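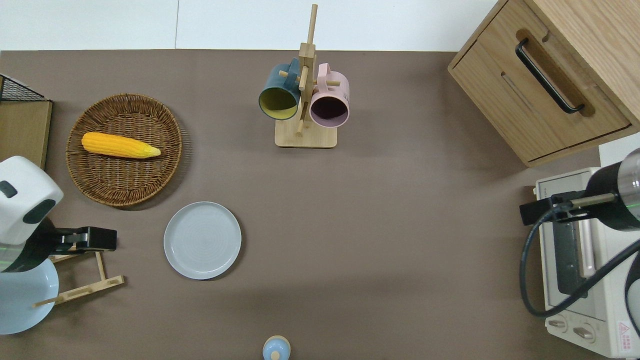 The **Plunport bench** is a two-arm robot workstation built in a shared workshop in Plunport for practicing kitchen tasks such as moving plates, hanging mugs and working doors and drawers. Work on it began in the back room of the Craddock building, where members rent bench space by the month. It has no fixed product name. In the workshop's own logbook it is usually entered as "the kitchen" or "K bench," and the name Plunport bench came into use when the build notes were shared outside the town.

## Background

The bench grew out of a smaller build with a single hobby arm, known as Manditz after the street where its first owner lived. Manditz could pick up a block and put it down again, but its joints sagged under anything as heavy as a mug, and its base was clamped to a desk that shook when the arm stopped short. The group rebuilt the project with two research-grade arms bought secondhand. Only the gripper test routine and part of the logging code were carried over.

A kitchen setting was picked early. Most members had spare household goods at home, and the tasks could be explained to a new member in one sentence. An early plan also called for a working sink, which was dropped after a quote for the plumbing.

## Layout

The work surface is a brown top laid over a larger white table. The arms work from opposite sides, and the goods stand between them or along the back. Larger items, including an oak cabinet with a long black drawer handle and a toaster oven, sit toward the right arm. The dish rack is on the left arm's side, with the wicker basket a little farther back. A mug tree stands near the middle of the back edge.

Positions are not marked on the surface. An early version used tape outlines for every object, but the tape lifted at the corners and caught on the fingers, and it also made the tasks too easy to repeat by rote. Objects are now set down by eye within a hand's width of the place given in the task sheet.

## Arms and grippers

Each arm ends in a black gripper. The fingers close in a straight line, which suits plate rims and thin handles better than round objects. Corn is the usual test for the second kind. The toy ear is tapered and bumpy, and it rolls if the fingers meet it off center.

The pads used on the fingers were cast in the workshop from a soft two-part rubber, using a printed mold called the Bollari mold after the file it was saved under. Four versions were made. The first was too soft and peeled at the tip, and the third marked the glaze on light-colored plates – it was thrown out within a day.

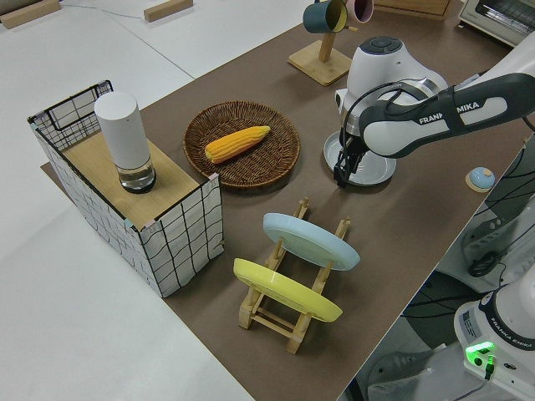
**Aurelia Buzatu**
*Section editor, home and workshop automation*
Page last revised May 6, 2022

Picking up a flat plate from a flat surface is treated in the build notes as a separate problem from lifting one out of the rack. A plate standing on edge gives the fingers both faces of the rim. A plate lying down gives them only what the raised rim leaves open underneath, and with a thin metal plate that can be very little. The method described in the notes brings the gripper down with the fingers pointing at the table, stops just above the surface, and closes on the rim from the side. If the gap is too small, the operator slides the plate until part of it hangs over the edge of the brown top and takes it from there.

Cables have been a steady source of trouble. They have to be long enough for the wrist to turn fully and short enough not to drag across the goods. The notes advise leaving a wide loop near the wrist and checking it by hand, with the power off, before any new task is run.

## Control

The bench is run in two ways. In the first, an operator moves the arms by remote control, one hand to each arm, and the motion is saved. In the second, a saved motion is played back with small corrections. The control loop runs 1,000 times a second on a desktop computer that does no other work. Camera pictures are handled on a second computer, after an early setup that shared one machine froze several times in the middle of a motion.

The program that ties the parts together is 2,000 lines long, not counting libraries. It is written mostly in Python. A rewrite was started in June and set aside when the member working on it moved away.

Views are taken from more than one side. The view from above is the one operators rely on most, and a side view is used to judge how high a gripper is over the table. Without it, new operators tend to stop too high and close on air.

## Tasks

The task sheet lists short jobs in plain words. Entries include:

- take the corn out of the basket and put it on a plate
- move a plate from the rack to open table
- hang a mug on a free peg
- open the drawer and close it again
- turn one oven knob

Jobs may be joined, so that a plate is set out first and the corn is placed on it second.

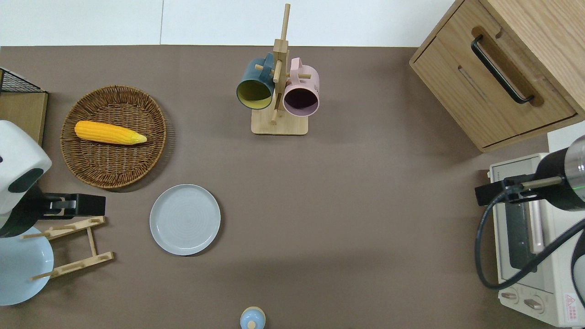 A joined job is logged as one attempt and fails if any step in it fails. By the spring count the logbook held 2,416 attempts, most of them with the basket or the rack. Drawer jobs were the least practiced. The long handle is easy to grip, but the cabinet is light and tends to come along with the drawer, and a strip of non-slip mat under it only partly cured this.

Mug jobs gave the widest spread of results. Taking a mug off its peg is simple once the handle is found. Putting it back calls for the handle to pass over the end of a short peg while the fingers hide it from the overhead camera, and operators commonly use the side view for the last part of the move.

## Safety

A stop button is kept within reach of each seat. Arm speed is limited in software for anyone with less than ten hours at the bench, and reaching between the arms while they are powered is not allowed. The toaster oven is used unplugged.

## See also

- Manditz (robot arm)
- Bollari mold
- Parallel gripper
- Remote manipulation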